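# Questions we hear a lot at Korkora Wash & Fold

We've tried to put the answers in one spot, and if yours isn't covered, please do call or stop in - we like the company.
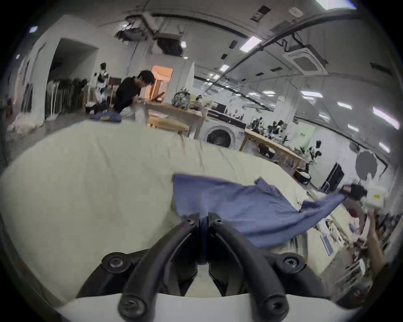 **How soon will I get my order back?**
Most bags are ready the next day by 4. Comforters and other bulky things take a day longer, and in July, when the summer renters are in town, it can be two.

**Do you use scented soap?**
Only if you ask us to! Our everyday soap has no scent at all, and we keep a lavender one on the shelf for folks who miss it.

**Can I drop off before you open?**
You sure can. The doors open at 7, but the drop box on the Petridis Bakery side takes bags all night long. Just tuck a note inside with your name and phone number.

**What if a button goes missing?**
Tell us when you pick up and we'll sew on the closest match we have, no charge - we keep quite a jar of them.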